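4.2 Cluttered countertop scenes

The tabletop scenes in Section 4.1 keep the workspace clean. Each has one target, a plain surface and a fixed light. Policies trained only on those scenes did well on the held-out split but lost most of their accuracy once other objects were placed near the target. We therefore built a second set of simulated scenes, which we call the Crichton set, to measure how much of that loss comes from what the camera sees and how much comes from the motion itself.

Each Crichton scene starts from one of nine kitchen layouts. A layout fixes the room, the counter and the pose of the robot base. Everything else is sampled. We draw a counter material, a wall color and a floor material from the texture library, then place a target object inside the reachable area of the arm. Distractor objects are added one at a time. A distractor is rejected if it touches the target or if it blocks every grasp in the candidate list, but it is allowed to stand close enough that some grasps are no longer safe. Large items such as appliances may be placed between the camera and the counter, where they hide part of the work surface.

Lighting is sampled separately from layout. We use one strong directional light and a weak ambient term. Early versions of the generator used soft, even light, and the resulting images had almost no shadows on the counter. Adding the directional light made the task harder for all methods, mainly for small or pale targets. We kept it for every result reported in this section.

The robot model is a Franka Emika arm with a parallel two-finger gripper. The base is placed at counter height and does not move during an episode. Episodes begin with the gripper open and above the counter. An episode counts as a success if the target is lifted clear of the surface and held for 55 control steps without contact between the arm and any distractor. Episodes that lift the target but touch a distractor are logged as a separate outcome, since in our view they should not be mixed with missed grasps.
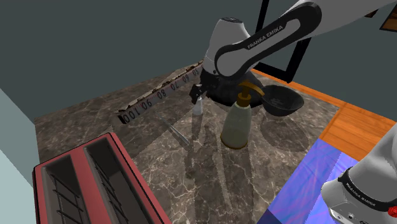

Figure 7. A scene from the Crichton set, with the gripper just above a small translucent bottle on a marble countertop. A taller pump bottle and a black bowl stand to the right, and a toaster occupies the lower left corner of the view.

Small translucent targets like the one in Figure 7 gave the most trouble. Their color in the image depends mostly on whatever lies behind them, and on veined stone textures the segmentation stage often returned a mask that covered only part of the object. The grasp point then shifted toward one side. On plain textures the same objects were segmented well, and the grasp point was close to the one computed from the true mesh. We take this as evidence that the mask, and only to a lesser degree the grasp planner, is the weak part of the pipeline.

To test this directly, we ran the full evaluation twice. In the first run the policy received the predicted mask. In the second it received the true mask from the renderer, with nothing else changed. The evaluation split has 531 episodes, and both runs used the same random seeds, so every episode can be compared with its pair. With the true mask, missed grasps on translucent targets became rare. Contacts with distractors did not change much between the two runs. Most of them happened during the descent, when a finger or the side of the hand brushed an object taller than the target.

This second kind of failure has a different cause. The planner checks candidate grasps against the distractors at the final pose only, and the path down to that pose is a straight line in joint space. When a tall object stands beside a short target, the final pose may be free of collisions while the path is not. We tried a simple fix in which the gripper first moves to a point directly over the target and then descends vertically. This removed many of the contacts, at the cost of longer episodes. In a few layouts the point above the target was outside the joint limits, and the planner fell back to the original path.

We also looked at the effect of the camera view. Occlusion by large foreground objects mattered less than we expected. As long as the target and both fingertips were visible during the last part of the descent, the policy performed much as it did with a clear view. Shadows were a bigger problem. A dark shadow on a dark counter was sometimes labeled as part of a neighboring object, which caused the planner to throw out grasps that were in fact safe. The policy then picked a worse grasp or stopped early.

Two limits of the set should be kept in mind. All objects are rigid, so a squeezed bottle does not deform - this makes some grasps look safer than they would be on hardware. The sampler also places objects without regard to how a kitchen is used, and tools or containers may end up beside things they would rarely be found with. We did not filter these scenes out. Section 4.3 repeats the paired evaluation with the vertical descent turned on for all methods.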